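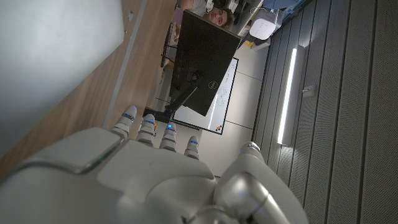 A desk with a Dell monitor

In May I bought a record by a band I did not know, only for the name. The band is called Karppinen and the album is called Vema. I was standing in the shop a long time with it in my hand, and then I paid and went home on the bus.

I have now listened to it many times, mostly late in the evening with headphones. It has nine songs and it is quiet music, with piano, upright bass, and a woman who sings very near to the microphone. On the first song you can hear her breathing before each line. At first this disturbed me. Now I wait for it.

The best song for me is the fourth, "Pamico". It starts with 4 notes on the piano, and these come again and again until the end, while the bass goes lower each time. I tried to learn it on my own piano and I can play the left hand, but the right hand comes in a little after the beat and I always correct it by mistake. My old teacher, Balakrishnan Naidu, used to tell me that I play like a person who is afraid to miss the train. When I played him this song over the phone he laughed, and then he asked me to play it again more slowly.

I like side two less. There is a song with drums, the only one, and the drums are too loud for the room they were recorded in. After it comes "Kornumness", which is almost eight minutes long. I looked for the word in two dictionaries and did not find it. She sings it only once, near the end, and I think it is the feeling in the hands when you come inside from the snow. This is only my guess – the booklet has no lyrics, just the names of the players and a thank-you to somebody's grandmother.

The paper in the sleeve says that they pressed 1,000 copies and that the first 100 have a different cover. Mine has the usual cover, gray with a thin line. There is a small scratch on side one, at the end of the second song, and the needle jumps there sometimes. I wrote to the label to ask if they also sell the files. They answered the next morning, very politely, that they will think about it.

If you like slow piano music, try "Pamico" first and then the opening song. I would leave the one with drums for another day. Next I want to find their earlier record, which had only 2 songs and came out on a small vinyl. The man in the shop wrote my number on the back of a receipt and promised to call if he sees one.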